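十二月,上午 9:40 起记
Ninditz 工位,夹爪重新标定 + 仿真腕部相机核对

先记结论,省得以后翻到这页的人从头看:夹爪的零点找回来了,仿真里的腕部相机外参我不认,工位暂时按旧参数跑低速。Strickland 那边说“换完指垫自动适配”,这句话我没有找到任何数据支持。

起因

昨天晚班 Lamai Petchrat 换了两根手指的指垫。换完之后 Ziso 控制器没有报警,开合动作看着也正常,她就签了交接。今天早上我接班跑空载,闭合到位信号比以前早来了一点,耳朵都能听出来,电机“哒”一声收得很急。调曲线,闭合末端的电流尖峰比换垫之前高,而且每一次都高,不像是偶发。

问 Lamai,她说是照着维护卡做的,垫片型号也对。我去库房看了空包装,型号确实对,批次换了。新垫比旧垫厚一点点,卡尺量得出来,但是我手里那把卡尺的尺爪有磨损,所以厚度差不写进来,等计量室的尺子回来再补。

维护卡第 6 步写的是“控制器将自动识别行程变化”。这一步没有判据。什么叫识别了,在哪里看,数值变多少算识别,一个字也没有。我在卡上用铅笔画了个问号,请 Panya Prasertsri 改版的时候处理。

编码器读数

先断使能,用手把手指推到底,读一次;再上使能,让控制器自己闭合,再读一次。换垫之前的基准在去年的蓝皮本子里,闭合位 1,275,张开位 1,687,单位都是控制器里的原始计数,不是毫米。以前有人把它当成毫米的十分之一填进了表格,那张表到现在还在共享盘里,看到请不要用。

今天的情况:
手推闭合,读数比基准偏张开方向,方向和垫变厚对得上。
控制器自己闭合,目标仍然是 1,275,也就是说它在往一个已经到不了的位置压。
张开位和基准一致。

所以“自动识别”没有发生,至少没有写进目标值。电流尖峰就是这么来的。Kanokwan Phuthong 认为也许要跑够一定次数才会更新,她在 Strickland 的培训材料里见过类似的说法。我让她把那一页找给我,她找到了,原文只说“随使用逐步优化”,优化什么没有讲。这台夹爪累计动作已经 over 3,000 次(控制面板只有英文界面,阈值那一栏就显示成这样,到顶之后不再往上走),如果靠次数,也早该有点动静。当然那是换垫之前的次数,换垫之后计数器没有清零,这一点对她的说法有利,我记下来。

重新找零

手册的找零流程有个毛病,它假定手指从半开位置出发。我们这台从半开出发,传动里的间隙会落在哪一侧,每次不一定。我改成先全开再往回走,慢速,电流限到手册允许的下限。

顺序如下,照抄即可:
1. 机械臂回到维护姿态,夹爪朝下,下面什么都不要放。
2. Ziso 里切到手动,速度限到最低一档。
3. 全开,等电流回到静态值。
4. 慢速闭合,碰到接触阈值就停,记读数。
5. 张开,再做一遍。前后读数不一致就不要往下走,先去看丝杠端的紧定螺钉。
6. 把读数写进闭合目标,再往张开方向退一小格。
7. 保存,断电,上电,读回来看是不是真的存住了。

第 7 步不是多余的。第一次保存之后上电读回来还是旧值,屏幕上明明显示“已保存”。后来发现要先退出手动模式,保存才会落到非易失区。界面没有任何提示。我不知道以前多少次“标定完成”是停在这里的,蓝皮本子里有几次标定之后没几天又漂了,现在看都很可疑,不过也可能是别的原因,不追了。

紧定螺钉我顺便看了,左指那一侧的防松标记错开了一点。Thanasis Chatzigeorgiou 说那条标记当初就画歪了。我没有当初的照片,他也没有。擦掉重画,重新上力矩,画的时候两个人都在场。

改完之后跑空载,尖峰下去了,波形和换垫前的旧曲线叠在一起,尾巴稍微长一点,可以接受。带件的没跑,理由见后面。

腕部相机和仿真

这部分花的时间最长,收获最少。

背景大家都知道,Manport 那边的视觉模型是拿仿真的腕部视角训出来的,仿真里的夹爪模型和相机位姿都由 Strickland 提供,我们只能改一份配置文件。换垫之后手指在画面里的位置会变一点,按他们的说法,仿真会“跟着真机走”。我想看看跟到哪里去了。

办法很土:让真机全开,从腕部相机存一张;仿真里也全开,渲一张;看两边手指尖和掌座边缘的相对位置。背景不用管,仿真的背景是从他们的室内场景库里随机挑的,跟我们车间没有关系,这次挑到一面贴着花砖纹的墙,上面还挂着画。

Panya 看了一眼就说没问题,手指在、掌座在、是张开的。这些我都同意。可是“看起来像夹爪”和“外参对”是两件事。我关心的是下面几条:

掌座。真机画面的底部能看见掌座前缘那道倒角,仿真里掌座顶面是一整块光滑的浅灰圆弧,没有可以拿来对齐的棱。没有特征点,对齐就只能靠手指。

手指。仿真里两根手指略往里收,右边那根的指尖朝左上偏。真机全开的时候两指是平行的,我用直尺靠过。内收有可能只是透视造成的,广角镜头加上近距离,平行的东西看着也会往一起靠。要分清楚,得知道仿真相机的焦距,配置文件里焦距那一项写的是“default”。问了 Strickland 的支持邮箱,还没有回。

指垫。我在仿真的手指上看不出垫子来,内侧面就是亮的灰白,外侧是深一点的灰。如果模型里压根没有单独的垫,那么换垫之后“跟着走”的是什么?Kanokwan 说也许垫厚是加在碰撞体上的,渲染看不出来。有这个可能。碰撞体我们这边打不开。

滚转。那面墙在画面里是斜的,从左上往右下走。Thanasis 的意见是相机绕光轴转了一个角度,所以外参里滚转那一项可疑。我觉得单凭一面墙下不了这个结论,手腕姿态本身就可能是歪的,手歪相机也歪,墙自然就斜了,和外参没有关系。要验证也简单,固定一个手腕姿态,把外参滚转改一点,再渲,看手指在画面里动不动。手指和相机都长在手腕上,手腕怎么转它俩的相对关系不该变,外参一改就该变。

黑的那一片。画面左边有一大块纯黑,和墙的交界是一条很利落的斜线,什么纹理都没有。Manport 的人说训练不受影响,因为他们会把背景遮掉。我问遮罩的边是从哪里来的,答复是从手指轮廓来的。左指正好压在墙和黑区的交界上,轮廓一侧是亮背景一侧是黑背景,遮罩在这种地方准不准,他们没有单独统计过。我要了遮罩的原始输出,说下午给。
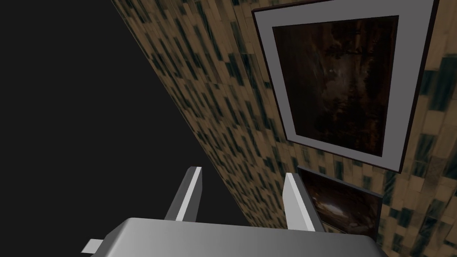
外参滚转试验

按上面说的办法做了。手腕姿态锁死,配置文件里滚转加 2 度,重新渲。

手指在画面里没有动。

检查了三样东西。第一,文件是不是存到了正确的目录,是。第二,仿真有没有重新加载,日志里有加载记录,时间戳对得上。第三,我是不是改错了字段,让 Kanokwan 独立看了一遍,她也认为是那一项。

然后把俯仰改了一个同样的量,手指动了。改偏航,也动了。唯独滚转不动。目前能说的只有一句:这个版本的仿真在我们这份配置下忽略滚转项。是程序缺陷,还是字段被别处覆盖了,不知道。Thanasis 很高兴,觉得证明了他早上的判断。没有证明。他早上说的是外参滚转有误,现在知道的是滚转怎么填都一样,真值是多少还是没人知道。

顺带一提,配置文件里原来那个滚转值的旁边有一行注释,“已按真机核对”。没有署名,也没有月份。这个值填什么都不影响输出,那么当初核对的人看到了什么变化,才决定停在这个数上?我倾向于当时根本没有核对。也有另一种可能,那时候的版本还读这一项,后来升级才丢的。旧版本的安装包 Panya 说他那里也许还有,有空装一台出来看看。

下午,遮罩

Manport 的遮罩输出是两点多发来的。发来的是叠加过颜色的预览图,不是我要的原始掩码,而且挑的是一段手指离背景很远、对比很清楚的片段。我回信要全部,尤其是手指跨在明暗交界上的那些。

等的时候拿他们公开给我们的推理脚本自己跑了几张。手指压在浅色砖纹上的地方,轮廓有时会往背景里吃进去一小块,内侧面本来就亮,和浅砖分不太开。压在黑区上的地方边界倒是干净。样本太少,不写比例,写了会有人拿去放在幻灯片里。

真机这边背景是深灰的台面,浅色手指压在深色上,属于容易的情况。所以我们平时看不到问题,也不奇怪。只是不能反过来用“平时没出问题”去说外参是对的。这两句话在上个月的评审里被连在一起讲过,当时我没有反对,这里补一笔。

相机支架

趁停机把真机的相机支架也看了。四颗螺钉的标记都在线上,手掰没有晃动。线缆在腕关节后面那个弯的地方,外皮有一点发亮,是和护套磨的,还没有破。加了一道魔术贴,弯的半径放大了。魔术贴不是正式件,Boonsong Ongart 那边订的线夹到了要换掉,别让它留成永久的。

镜头前面有一层薄油雾。用无尘布加异丙醇擦了,擦前擦后各存了一张,文件放在本工位目录下。擦完之后对焦评分升了一截。这说明早上我拿来和仿真对的那张真机画面是带油雾的,指尖边缘会虚一点。我重新存了一张,重新量了指尖间距,和早上的差别在我自己点鼠标的误差以内。结论不变,但顺序应该是先擦再拍,下次注意。

支架和法兰之间那片垫片,图纸上没有。它在那里很久了,Thanasis 和 Lamai 都说来的时候就有。厚度不大,但是仿真的外参是照图纸给的,那就天然少了这一片。没有拆,拆了今天就回不来了。已经请 Boonsong 去查是哪次加的。

关于“自动适配”

下午和 Strickland 的人通了电话,Panya 也在线上。我把编码器的事讲了一遍,对方先说是我们没有跑适配流程。问流程在哪里,说在新版 Ziso 里。我们装的就是他们上次来升级的那一版。对方又说需要在现场由他们的人启用。

我的记录:
功能是不是存在,未见。
启用之后闭合目标会不会改写,对方口头说会。
仿真会不会同步,对方口头说会,同步到哪一个文件,说回去问。
滚转项不起作用,对方说第一次听到,要我们发配置文件。已发。

电话里没有一条是书面的。Panya 在要书面答复,我不太指望这个月能拿到。Kanokwan 觉得我对他们太苛刻,她的理由是他们的抓取成功率确实好看。成功率是用他们自己挑的工件算出来的,我们线上带油的薄件不在里面。等用我们的件算一遍,我再改口。

现在的状态,给晚班

夹爪闭合目标已改,断电复核过,存住了。不要再按维护卡第 6 步操作,也不要在手动模式里直接点保存。

速度限在低速档。带件没有跑,因为视觉给的抓取点还是旧外参算的,新垫又厚了,两边的误差往哪个方向叠我说不准。Lamai 晚上如果一定要试,用报废件,手放在急停上,只试厚件。

仿真配置已经还原成早上的样子,滚转那一项我加了注释:“此项当前无效,勿凭渲染结果调整”。谁要删这行注释,先来找我。

如果夹爪闭合时又听见急促的那一声,先读编码器,再去看电流。电流限值不要往上调。上次有人调过限值让报警不响,那次的指尖后来是崩掉的。

没做完的

计量室的卡尺回来以后量新旧指垫厚度,各留一片旧垫不要扔,我放在抽屉里的信封里了。
相机焦距,等支持邮箱。
旧版仿真装机,Panya。
法兰垫片的来历,Boonsong。
遮罩原始输出,Manport,明早我再催。
维护卡第 6 步改版,改之前先贴纸条盖住。

17:20 补:Manport 又来信,说原始掩码没有保留,只有预览图。那上个月的评审报告里引用的轮廓误差是拿什么算的,已去信问。

17:45 补:Lamai 用报废厚件试了几次,都夹住了。下班前没时间看曲线,不算数,明天看。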